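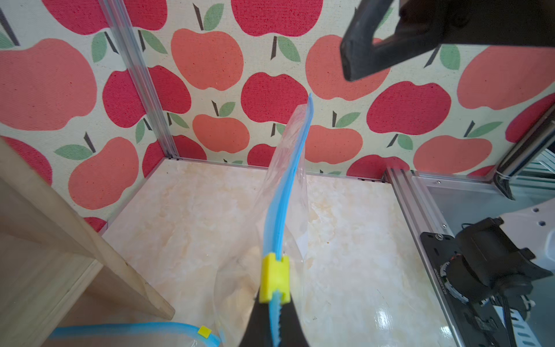

Batden Cell Inspection Checklist — Household Chores, Slider Bag Task
February 20, 2024

1. Emergency stop reachable from both sides. OK
2. Base mounting screws tight, both arms. OK
3. Fingertips free of cuts and burrs. OK
Comment: Worn tips tear bag film before they slip. Replace at 656 cycles.
4. Cables clear of arm travel. MONITOR
Comment: Jacket rub found in December. Retied, no change.
5. Grip force limit set for thin film. OK
6. Slider closes full track, bag empty. OK
7. Slider closes full track, bag filled. FAIL
Comment: 2,504 closures attempted, 31 stopped on force limit — most in the last inch of track. A person feels the slider skip and backs up. The Urio controller keeps pushing.
8. Arms stop on contact with each other. OK

Status: cleared for supervised runs only. Not ready for an unattended kitchen. Repeat item 7 after the controller update.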